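Notice to the Residents of Andville Concerning the River Clock

31/10/2020

The Office of Public Hours wishes to inform all residents that the River Clock, which has kept the town's time for 80 years, will not be set back this season. The Office regrets the short notice. The clock has declined.

The matter first came before the Office in August, when the keeper, Yesenia Mosquera, reported that the minute hand had stopped at 7:41 each evening and stood there until the last ferry from Inden had tied up. It then moved ahead to the correct time without assistance. The keeper oiled the works and entered the event in the book as "741, held for ferry." She made the same entry the next evening, and the evening after that, and in time she shortened it to "741."

The Office sent an inspector from Eklund. He remained in the tower for two nights. His report, which is on file and may be read at the front desk, states that the gears are sound, that the weights are true, and that the clock appears to be waiting for someone. He asked that the last remark be removed. The Office kept it in, as the rules do not allow a report to be changed once it has been stamped.

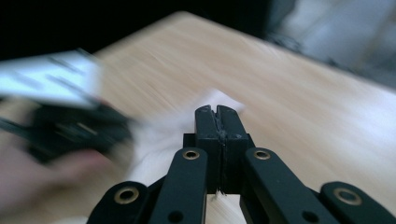 Who is the clock waiting for?

The keeper's book for the tower's first years names a ferry hand called Cinix, who wound the clock on evenings when the keeper of that time was ill, and who crossed to Inden one night and did not return.

No first name is given for Cinix. The payroll shows wages set aside for six evenings and never collected. The Office has confirmed that the sum is still held in the account for unclaimed pay, where it has earned a small amount of interest. A letter was sent to Inden asking whether any family remained. The reply came from a schoolteacher, who wrote that the name was known there as the name of a landing, long since washed out, and that older people still said "gone to Cinix" of a person who was late for supper.

Following this reply, Ms. Mosquera asked for permission to light the lamp on the river side of the tower, which had been dark since the new pier was built. Permission was granted for one week. On the first evening the clock stopped at 7:41 as before. The ferry came in with its usual passengers -- a nurse, two brothers with a crate of pears, a man asleep against his coat. The keeper went down to the pier with the pay envelope and stood at the foot of the ramp until everyone had gone by. When she climbed back up, the hand had not moved.

She wound the clock herself then, slowly, and read aloud the old entry for each of the evenings owed. Her own entry for that night is longer than is customary. It says that the hand began to move at the last name, and that she heard the ramp creak as it does under one person's weight. She did not go to the window.

The clock has since run without a stop. It has also refused every attempt to set it back. Almost all of the staff have tried.

Residents are therefore advised to keep their own watches by whatever hour they prefer. The ferry will follow the tower. The lamp will remain lit until further notice, and the envelope, which was found open on the keeper's desk, has been entered in the accounts as paid.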